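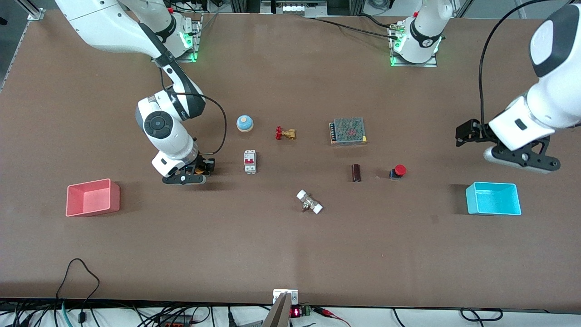

Usha Menon objected, in her comments on the first draft of this section, that electrical and plumbing parts ought never to share a sorting surface, and that any trial which mixes them measures the mixing more than the sorting. The objection is taken up in Section 4.

Figure 2. Sorting surface with small electrical and plumbing components and two open plastic bins, one of them salmon-pink and the other cyan.

3.2 Layout of the mixed-parts task

Small fittings from both trades were laid out on a flat tabletop with no tray or grid beneath them. Bins of different colours were used (Figure 2), and the category assigned to each colour was held fixed within a block and swapped between blocks. Both were left open at the top, as lidded bins had lengthened placement times in the pilot at Gorkel.

The full set comprised 2,195 placements. A block ended after 200 placements or 270 seconds, whichever came first. A part that landed outside a bin was scored as a miss and left where it fell until the block was over. Parts with both a threaded end and an electrical contact were assigned by Awasthi and Kandasamy working separately; where they disagreed, the part was withdrawn from the set.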